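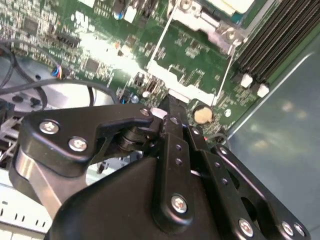 Pulling processors with the arm: notes for the strip-down bench

Written up quick before the October changeover. Covers bench 3 only. If you're on the screen line this isn't for you, see Ritva.

Before you start

Case open, side off, laid flat. Fan and cooler are still a hand job, the arm doesn't do those. Memory too, mostly. Cables pushed back away from the socket, dont tie them, just push.

Check the unit is on the Predville list. If it isn't, it goes on the hand pile. Don't guess.

Setting up

1. Put the case down, memory slots pointing towards the back of the bench.
2. Load job 11 on the Sitell screen. Not 12, that's the old boards.
3. Bring the arm down slow by hand control. Stop when the fingers are just short of the metal frame round the processor.
4. Look at the wrist camera view. Frame straight? Good. Crooked, move the case and leave the arm where it is.
5. Lamp off if there's glare. The camera hates shiny.

Old paste

Most of the time lost is here. Smears of old thermal paste on the metal lid make the fingers slip. Wipe it with the lint-free cloth and a drop of cleaner before you let the arm anywhere near.
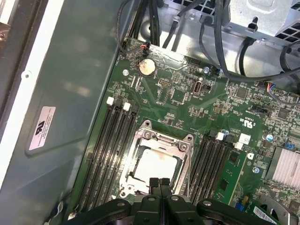
Big lumps, use the plastic scraper. Never a blade. We scrapped a whole tray in spring that way and Danica still brings it up.

Opening and lifting

6. Lever out and up. You do this bit yourself for now. Fidasix keep promising us the lever routine, we'll see.
7. Raise the plate all the way. Half up and the arm will catch it.
8. Hands clear, press go. Arm closes on the edges and lifts straight up.
9. If it stops with the amber light, leave it. Press back, wait for it to park, then look. Do not help it. People help it.
10. Part goes in the tray, pins down in the foam. Scan the tray when it's full. 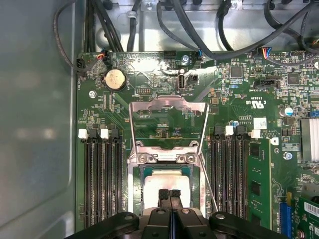
Plate up, fingers over the processor.

What's different for us

Fair question and it gets asked every shift. By hand a good day was 93 units and sore thumbs. On the arm we've had 136, and that was with me stopping it for tea. Nobody's hours have gone down. What has changed is the job: less picking, more checking and wiping, a lot more looking at a screen. Some like it. Danica Zelenák doesn't, she says the day goes slower when your hands aren't busy, and she's got a point. She's moved to sorting three days a week and has first say on swaps.

Breaks stay the same. The arm waits for you, it isn't the other way round. If anyone from the office says different send them to Ritva Saarela.

Training is one morning, then a week paired up. You get the bench grade once you're signed off, and you keep it if you move back to hand work. That was agreed, its in the Insaurralde letter on the board.

End of shift

Park the arm, fingers open. Wipe the finger tips, paste builds up in the ridges. Write any amber stops in the book with the time, even the silly ones. Sunday crew do the full clean so leave them the cloths.

Spare finger tips are in the second drawer, under the gloves. Tell me when there's only one pair left, they take ages to come.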